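Boots, boots and more boots

Thursday, 2021-03-18
Print this item | E-mail this to a friend

I promised last month that I would stop going on about the hall cupboard, and I did mean it at the time. But then Mylene Mercado rang to ask what I do with my tall boots once the weather turns (hers were in a heap under the stairs with the hoover on top of them, poor things) and we were on the phone for so long that my tea went cold. So you're getting boots this month, and the piece on curtain linings will have to wait!

Tall boots are a nuisance to keep. Shoes will sit on any old shelf, but a long leather shaft wants to flop over at the ankle, and if you leave it like that all summer you get a crease that never quite comes out. I ruined a lovely brown pair that way. They'd cost me more than I ever admitted at home, and by August they had a fold across the front like a shut newspaper.
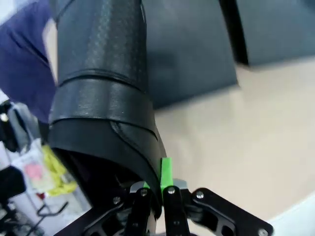
What I do now is clean them first, even when I really can't be bothered. A soft brush goes round all the seams, because that's where the grit sits, and anywhere there's a band or a strap stitched on I go along the edge with an old toothbrush. Then a wipe with a barely damp cloth, and then they're left alone overnight, well away from the radiator. Polish goes on the next day. Go easy with it on anything with a texture or a pattern, as it clogs up in the little dips and you'll be picking it out with a cocktail stick. Smooth glossy leather is much more forgiving, and black is the most forgiving of the lot.

Don't forget the inside! I turn mine upside down over a sheet of newspaper and give them a good tap. Last week I got a hair grip, half a dog biscuit and a bus ticket, and we haven't had a dog for years.

For stuffing, I've tried the shop-bought shapers and they're fine, but a rolled-up magazine does the same job. Sibusiso Mahlangu uses pool noodles cut to length, which I thought was a daft idea until I saw his cupboard, with every pair standing up like guardsmen. Whatever you use, stop a little short of the top so you aren't stretching the opening.

Then it's just a question of where they go. Mine stand in a row along the cupboard floor, with an old pillowcase over each pair to keep off the dust. I did have them hanging from clips on a rail for a while, but the clips left marks on the leather, so if you hang yours, put a scrap of felt in between. Dilek Gökçe swears by the box they came in, but then she's the sort of person who still has the box.

If you've a pair you no longer wear, Ifeoma Etim is collecting for the spring swap table and would love some in the larger sizes. Give them a clean first, please, and tie them together!

Recent items
- The great airing cupboard clear-out
- Getting candle wax out of a tablecloth
- Spring swap table: what we can take
- Your letters on moths

Contact the newsletter | © 2021 Butavard Newsletter | Back to top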